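3.2 Handling of baskets in narrow aisles

The second part of the study looks at what people do with a basket when there is no free shelf or counter to put it on. It was carried out in the Timisside store.
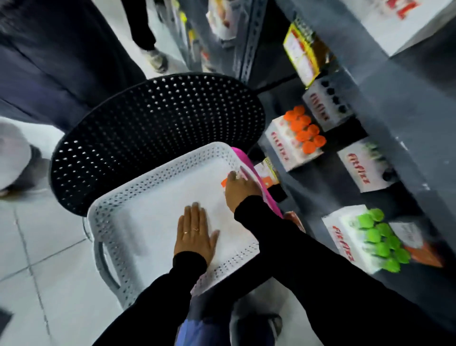 Figure 4. White perforated basket placed on a round black seat next to the shelving, with both hands on it.

We noted 114 moments in which a basket was put down. In 95 of them it was placed on the floor, and in 14 on a stool or seat - a solution that our first plan, made in January, did not include. A seat brings the basket closer to the hands, so small products can be sorted without bending. On the other hand, a round seat does not support the corners of a rectangular basket, and in a narrow aisle the shelving leaves little room at the side (Figure 4). The remaining cases are treated in Section 3.3, together with the observations from the Etby store, where the aisles are wider.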